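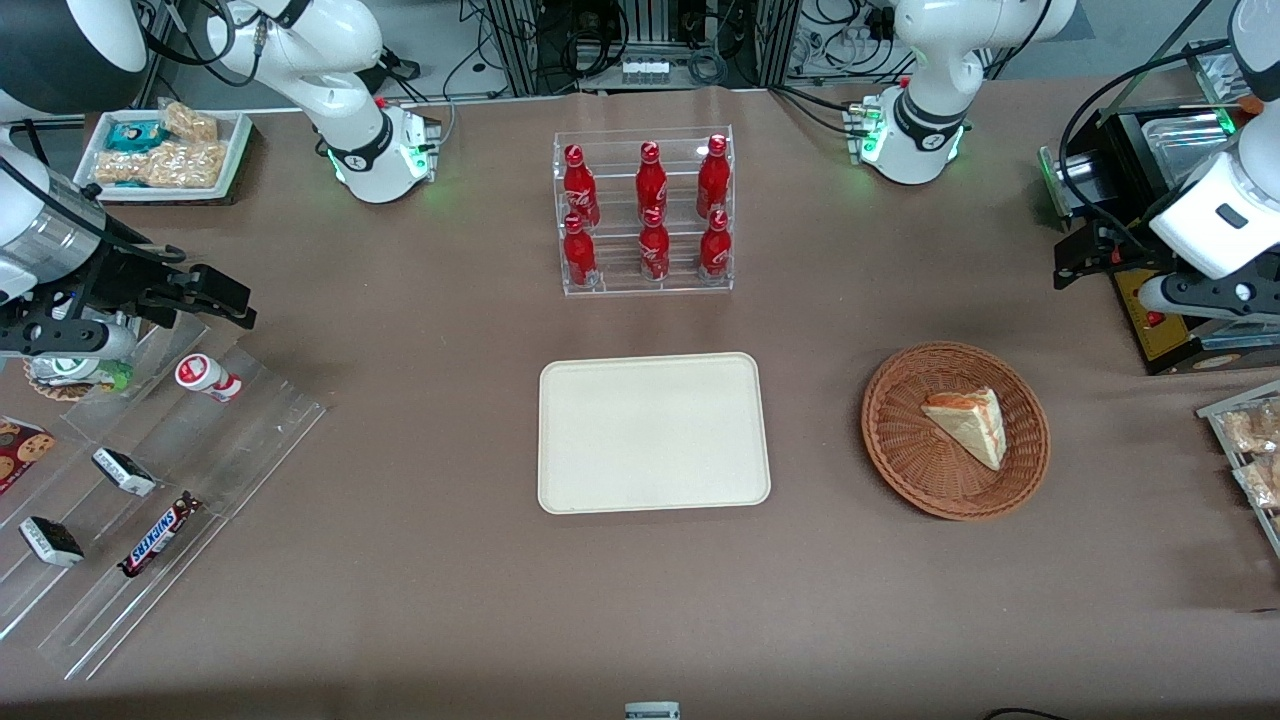

Lista de comprobación previa a la jornada de puertas abiertas
Puesto 4: mesa de autoservicio con dos brazos
Sede de Nenutby. Lunes, 27 de abril de 2026
Revisa: Danica Slanina. Responde por el montaje: Prasetyo Krishnan

1. Zona de alcance delimitada en el suelo
NO CONFORME. Me enseñan un plano con la línea a 300 mm del borde de la mesa. Quiero verla pintada o con cinta. Un plano no detiene a un niño.

2. Parada de emergencia accesible para el operador
PENDIENTE. Hay un botón rojo sobre panel amarillo en la máquina negra de la derecha. Krishnan afirma que corta los dos brazos. Que lo demuestre con ambos en marcha y lo firmo.

3. Indicadores luminosos de las bases
CONFORME, con reservas. Verdes en las dos. Falta el cartel que explique al público qué significa cada color; el folleto de Stimska dice «estado óptimo» y eso no es una explicación.

4. Fuerza de cierre de las pinzas
PENDIENTE. El informe 222 es de septiembre y se hizo con otros dedos. Repetir la medida. Se presume mucho de «tacto suave» y no he encontrado un solo valor por escrito.

5. Estabilidad de los expositores
NO CONFORME. El botellero acrílico de dos alturas, con las Coca-Cola, está sin fijar a la mesa. Lo mismo el escalonado de las chocolatinas. Kabbaj propone cinta de doble cara. Acepto si aguanta un empujón con la mano.

6. Alimentos
NO CONFORME. El trozo de tarta va en la cesta de mimbre sin envoltorio alguno. Sustituir por producto envasado o por una imitación. Si es para comer, que lo sirva una persona con guantes. Falta además la lista de alérgenos.

7. Cables y equipos detrás de la mesa
PENDIENTE. Cables negros en los bastidores del fondo. Cerrar el paso por detrás antes de que entre el primer grupo. Recoger también el tramo de cable que asoma en la esquina de la mesa.

8. Guion de la demostración
Leído. Promete «200 pedidos seguidos sin error». Pedí el registro a Kwok y no ha llegado. Mientras no llegue, esa frase se quita.

9. Persona a cargo durante las visitas
CONFORME. Sugeng Rahman, junto al botón y sin dar charlas al mismo tiempo.

Resultado: no se autoriza la apertura del puesto. Nueva revisión cuando estén cerrados los puntos 1, 2, 5 y 6.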